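The Saltley Allowance
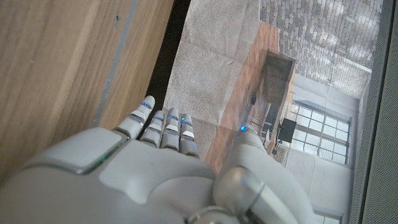 A robotic hand in gray and white, four fingers and a thumb.

The clock at Saltley lost 451 seconds a year. The loss was even across the seasons, and the town had adjusted to it in 1962 by adopting a written allowance. Trains kept the national time. The mill, the school and the two bakeries kept Saltley time, and each October the difference was closed by moving the minute hand forward at noon.

The surveyor arrived from Delen in the last week of September with a case of instruments and a letter of authority. Her instruction was to find the cause of the loss and remove it. She took a room above the Núñez bakery, where the ovens were lit at three by the clock, and on the first morning she climbed the 1,131 steps that the town had cut up the hill to the tower.

The movement was in good order. The pendulum was the correct length for the altitude. She measured the temperature at the rod every hour for nine days and found the compensation adequate. She cleaned the escapement, which did not need it, and oiled the pivots. The rate did not change.

On the tenth day she opened the maintenance ledger, a bound book printed by Volum with 800 ruled pages. The entries were short. Weights raised. Glass wiped. Pigeon removed. In the margin of each page, in several different hands, was a small vertical stroke beside one entry in every seven.

She compared the strokes with her own readings. On each marked day the clock had stopped for between eight and nine seconds, shortly before dawn, and then resumed. No fault in the train would produce this. She checked the calculation twice and obtained the same figure.

The next marked day was a Saltley holiday. She climbed in the dark with a covered lamp and sat on the tool chest. At 5:40 the keeper came up, an old woman in a canvas coat, and nodded to her. The keeper put two fingers against the pendulum bob and held it still.

With the movement silent, the valley could be heard. A door closed at the mill. Water ran over the weir, and somewhere below the ovens a man was singing without knowing the words. Then the keeper gave the bob a push and the clock went on.

"How long has this been done?" the surveyor asked.

"Before me," the keeper said. "You have to stop it to hear if the weir is sound. The last time it went, it took 2,000 sheep and the lower road."

The surveyor asked whether the weir could be inspected by some other method. The keeper said that it could, and wrote a stroke in the margin.

The report was filed in Delen before the first snow. It ran to four pages, with a table of temperatures. Under Cause of Loss the surveyor entered "periodic inspection, external to the movement." Under Remedy she entered "none required," and recommended that the allowance be kept.

She had set her own watch to Saltley time on the second day. It was some weeks before she moved it forward - and then only for the train.

Posted 14/07/2025 | 6 comments | 19 shares
Contact | © Saltley Allowance and other stories. All rights reserved. | Back to top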